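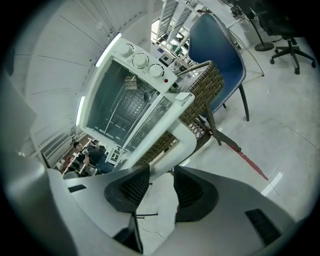
The Little White Oven at Skornley

A short gallery from the sitting room at Skornley, where the toaster oven gets used more than anything in the kitchen. It is a plain countertop model with a glass door and three round knobs, and it has been in the house longer than most of the chairs. I have put a few notes with the pictures for people who asked about the oven and the furniture after the March open house.

The oven and its neighbors

The door opens downward and has a broad curved handle, which is easy to hold with an oven mitt on. The small red light is at the end of the row of knobs, past the third one. The markings around the knobs are small and dark. I can read them in daylight, but after 6 in the evening I turn on a lamp first.

The wicker chair is woven in tan and dark brown, tight at the top with open lattice underneath. It came from Pavberg, a secondhand shop two streets over that has since moved. There was a matching footstool, but the legs were bad and I left it there. The wicker needs very little. I brush it with a dry paintbrush in spring and wipe it with a damp cloth when it looks dull.

The blue chair behind it is from Ulov. It has a curved back and a line of pale studs along the edge, and the legs are dark and tapered. It is the one guests choose first. The studs catch on loose knits, so I tell people to hang sweaters somewhere else.

On the low table

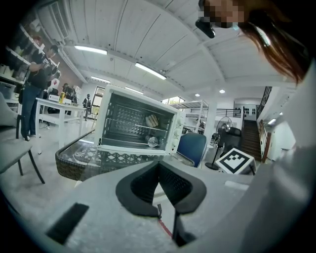

Can you use a toaster oven on a low table with a glass top?

You can for short jobs, as long as the oven has its feet on, there is open space on every side, and someone stays in the room. Check the oven's manual for the clearance it asks for. For anything long, such as a casserole or a tray of potatoes, I carry it back to the kitchen counter.

The table has a woven wicker rim with rounded corners, and the top shows a pattern of loops and diamonds under a glassy surface. I bought it for the pattern. Crumbs show up on the dark parts and disappear on the white ones, so I wipe the whole thing whether it looks dirty or not.

The back wall of the oven has small raised diamonds on it, close enough to the table pattern that visitors ask if I bought them together. I did not. The diamonds are harder to clean than a flat wall. A soft brush with dish soap does it, with the oven unplugged and cold, and then a second pass with clean water.

The wire rack goes across the middle. For bread I leave it there and set the slices near the center. Thick slices take 8 minutes in this oven if I turn them once, and thin ones want watching from the start. Crumbs fall straight through, so the bottom gets emptied at the end of the day.

A note on the names

Do is the name of the small guest room across the hall, for those who saw it on the door and wondered. It was painted there before we moved in. Pictures of that room are on the next page, along with the hall bench and the 2 lamps that are still waiting for shades.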